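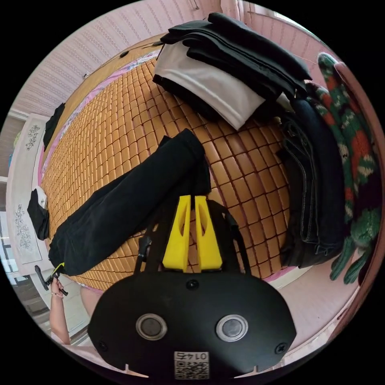
Category: Course Materials > Robot Learning > Week 9 Notes

Okay, cloth week! I promised we'd get to why laundry is such a pain for robots, and since I spent most of April buried in it, you get the long version.

Start with the basic trouble. A mug has a pose. Six numbers and you're done, more or less. A pair of pants on a bed has... well, pick any crease you like and you've got a new state. So the old recipe (find the object, estimate the pose, plan a grasp) falls apart pretty fast, and we go for imitation instead. A person does the task with a hand-held gripper, we record what the gripper sees and how it moves, and a policy learns to go from one to the other. Bukola Ojo's group calls their version Myklebust, and it's the one you'll use in the lab.

The thing I want you to take from the Myklebust work is the result on rooms. They collected 2,583 demonstrations, and then trained two policies on 2,000 each. One set came from a single bedroom in Prallholm. The other was spread over 110 bedrooms, so far fewer folds per room. Same network, same training time. Tested in a room neither had seen, the spread-out one finished 68 percent of its folds. The single-room one did so badly I thought we'd loaded the wrong weights (we checked, twice).
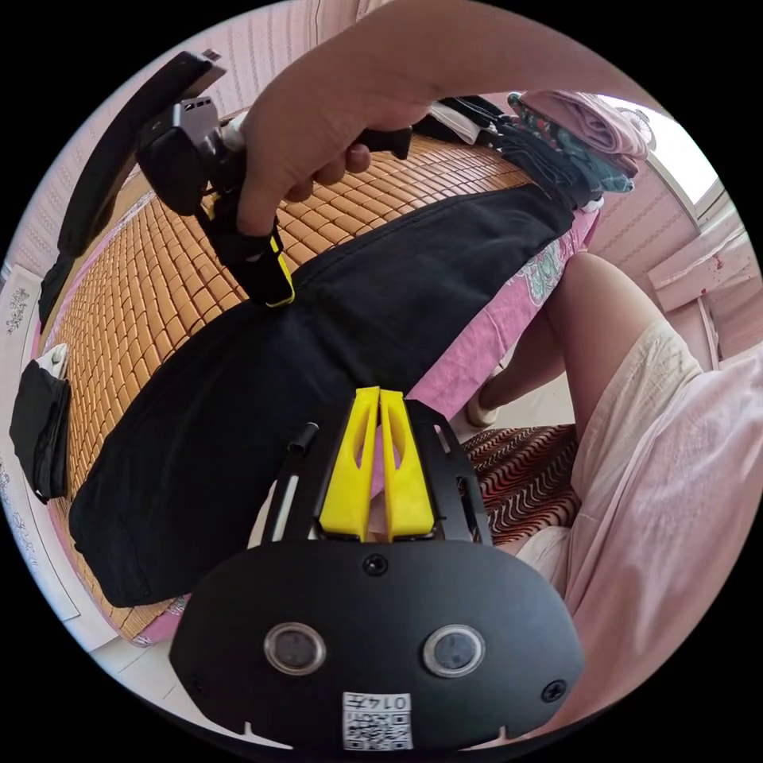
Now, why would that be? My guess, and Gøran Sæther will argue with me on this, so go bug him at office hours: in one room the policy can cheat. It learns that a certain patch of wall means "close the fingers now" and never has to look hard at the cloth. Change the wall and the cheat is gone. Gøran thinks it's mostly lighting. We could both be right!

A word on dark fabric, which comes up in problem 3. Black on black gives you very little shading to work with, so it's hard to tell a fold from an edge. You can turn up the exposure, but then a bright window washes out half your view. Try both on the Rosurley clips before you decide.

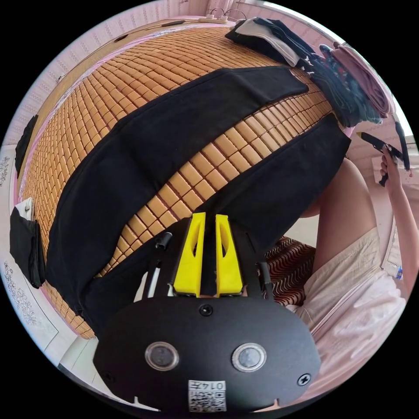

Fig. 2. Two dark cloths on a woven mat, seen from behind the yellow fingers of a hand-held gripper.

For next time, read the Drastenville report up through the section on action chunking. Skip the appendix unless you like that sort of thing. Problem set is due Saturday at noon, and please put your plots in the same file as your answers this time.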